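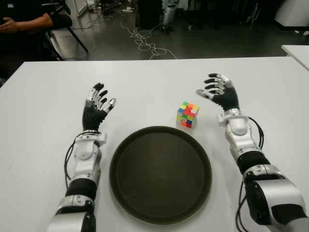 Ticket 684: round serving tray, dark brown, rocks and turns on flat surface. The tray is one of the Folanier line, bought through Restau in September and used on the white tables in the ground floor room. Reported fault is that it does not sit still: a light push on the raised rim makes it rock, and anything placed near the edge makes it turn slowly. Surface finish is not part of the complaint. The faint mottling on the inside and the soft sheen are as supplied and should not be logged as wear. For a sense of scale, a Rubik's cube next to the rim looks small against the tray.

Opened by Grażyna Krawczyk
September, 9:40 a.m.
Print this ticket | E-mail this ticket
6 comments | 2 shares

Status: Closed, workaround in place
Category: Tableware / trays
Priority: Low

Symptoms as reported
Tray rocks on the table when loaded off center. Tray turns when a cup is set down near the rim. No noise. No visible crack on either side. Other trays from the same order not yet checked.

Log

9:52 a.m., G. Krawczyk
Moved tray to three other positions on the same table. Rocks in all of them. Laid a steel straightedge across the table in both directions, no light under it. Table ruled out.

10:15 a.m., G. Krawczyk
Turned tray over. Straightedge across the underside touches in the middle and stands clear at both ends. Feeler gauge goes in at the outer edge, 1.2 mm on one side and 0.9 mm on the other. The base is bowed downward, so the tray is standing on its center. That accounts for the turning as well as the rocking.

10:30 a.m., Vaughn Tran
Has it been through the dishwasher? The care sheet says hand wash only.

10:34 a.m., G. Krawczyk
Yes. The kitchen confirms it went in with the plates at least twice, lower rack, leaning against the side. Drying cycle on.

11:05 a.m., Vaughn Tran
Then heat is the likely cause. Please check one that has not been washed. There are spares in the Pratell cabinet, second shelf, still in the sleeves.

11:20 a.m., G. Krawczyk
Took one spare out. Straightedge sits flat across the full width, gauge does not go in anywhere. Does not rock. Does not turn with a cup at the rim. Put it into service and tagged the bad one.

1:10 p.m., Raphaël Vasseur
Before we write it off, I would like to try flattening it. Warm water at 46 degrees C for 33 minutes, then face down on a flat board with weight on the base until the next morning. I have done this with the smaller Ostrowski trays and it took most of the bow out. Do not go hotter. One of mine came out with a ripple along the rim and had to be thrown away.

1:25 p.m., G. Krawczyk
Agreed. Using the shelf board from the store room and two boxes of printer paper.

8:50 a.m. next morning, G. Krawczyk
Weight removed. Gauge now reads 0.3 mm on one side, nothing on the other. Tray still turns if spun by hand but does not rock with a cup at the rim. Rim unchanged. Finish unchanged.

9:15 a.m., Esperanza Hutchins
Can it go back on the tables?

9:22 a.m., G. Krawczyk
For light use, yes. Not for a full set of glasses. I put four self-adhesive rubber dots on the underside, close to the outer edge, and that stops the remaining movement. The dots will come off in hot water, so check them after washing.

Resolution
Base bowed by dishwasher heat. Partly corrected by warm soak and overnight weight, remainder taken up with rubber dots. "Hand wash only" label added to the tray rack. No claim sent to Restau, as machine washing is excluded on the care sheet.

Open item
Remaining trays in circulation to be checked with the straightedge. Assigned to Esperanza Hutchins. Reject anything over 0.5 mm.

Comments (1 of 6 shown)

Pieter Oosthuizen
Same fault on two of ours upstairs, same cause. The dots from the hardware drawer are too thick and lift the tray enough that it slides. Use the thin clear ones.

Share (2) | Print | E-mail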